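Ticket 3327: Hair ties and bracelets tangling in one box
Opened by: Teresa Cieślak
Product: Livberg tray box, red
Status: Open

Teresa, March 8, 2025: Love this box, it's such a cheerful red! But my scrunchies and pearls keep ending up in one big knot. I spread things out on the bed to sort them.
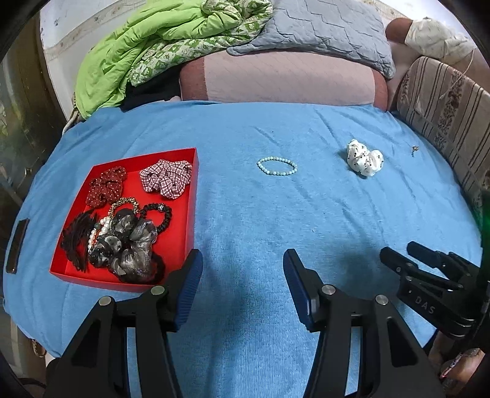 Should beads and elastics share a compartment?
Keep them apart if you can, as thin elastics loop around beads and pull on the string.

Sushil, support: Great collection, Teresa! Try the big sheer scrunchies last, on top of everything. They puff up and catch on whatever is under them. Bracelets can go in a small pouch first.

Teresa: Ooh, I have two little pouches from Drinum, perfect! The mesh one with the rhinestones is my favorite, so I want it easy to grab. 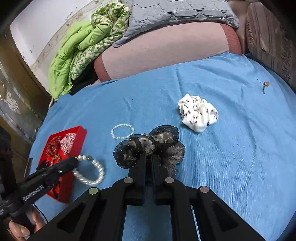

Black mesh scrunchie with rhinestones, pale blue bracelet nearby, box still open.

Sushil: Then that one goes in last of all. Leaving the ticket open until you've tried the pouches.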